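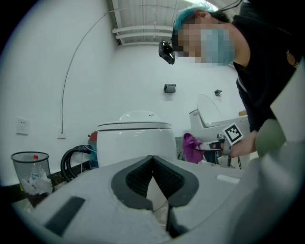

Cleaning task with two hand-held grippers and a purple cloth, washroom test area.

Call for Participants: Paid User Trial of the Plora Hand-Held Gripper Kit

Brasley Applied Robotics invites applications from adults with work experience in cleaning, housekeeping or building services to take part in a paid trial of the Plora kit. The kit consists of 2 hand-held grippers, a head-mounted camera and the software used to record household and washroom tasks. Recordings are used to teach robots the same tasks. The trial will assess whether the kit is comfortable and practical for people who do this work for a living.

Sessions take place at the Duvitska Building, in rooms furnished as washrooms, kitchens and bedrooms. The trial opens in February and will remain open until all 65 places are filled.

What participants will do

Each participant will attend 2 sessions. The first is an introduction to the grippers, followed by practice with cloths, bottles and waste items. In the second, participants will carry out a set list of tasks at their own pace, including wiping fixtures, picking up small items and folding towels. A staff member will be present at all times. After each session, participants will complete a written questionnaire on grip, weight, hand fatigue and visibility.

Participants wear a disposable cap and a face mask during recording. Both are provided. Closed shoes are required. Faces are blurred in all material that leaves the project.

Who may apply

Applicants must be 18 or older and must have worked in a cleaning or housekeeping role. They must be able to stand, bend and use both hands without pain for the length of a session. No technical knowledge is needed. Instruction is given in English; applicants who would prefer written instructions in another language should state this when applying. Employees of Brasley and of Sasaki, the supplier of the gripper pads, are not eligible.

Payment

Participants receive $126 per completed session. Payment is made by check or bank transfer. A participant may withdraw at any time and will be paid in full for any session already begun. Parking at the Duvitska Building is free of charge to participants.

Use of recordings

Video and hand-motion data are stored under a participant number. Names and contact details are kept separately and are deleted when the trial closes. A consent form is sent with each invitation and must be signed before the first session.

How to apply

Applications should be addressed to Leif Bjarnason, Trial Coordinator, Brasley Applied Robotics, and should include the applicant's name, a telephone number, a short statement of work experience and any times of day that are not suitable. Forms are also available at the front desk of the Duvitska Building between 9 a.m. and 4 p.m. Applications are reviewed in the order received.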